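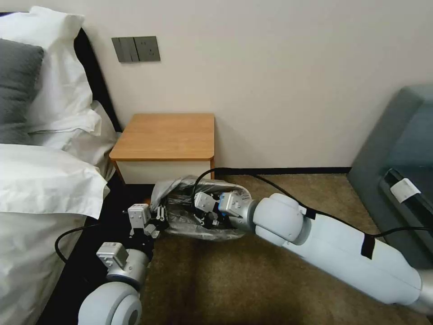
I read in bed every night, and for years my paperbacks paid for it. Bent corners, cracked spines, one memoir with half a mug of tea in it (sorry, Kiri!). So these are the things I do now.

Open a new book in the middle first and press down gently, then work out toward both covers a few pages at a time. It takes 2 minutes and the spine stays so much nicer, especially on anything over 500 pages.

If a book gets damp, stand it up with the pages fanned and tuck paper towels in every 20 pages or so. Swap them when they feel wet. Don't use the hair dryer! I did that to a library novel and page 208 is still wavy.

Musty secondhand finds go in a lidded tub with an open dish of baking soda for a week. Keep the dish well away from the pages.

And for price stickers, warm them on low heat for a few seconds and peel from one corner, slowly. Glossy covers only, though. I've ruined a matte one.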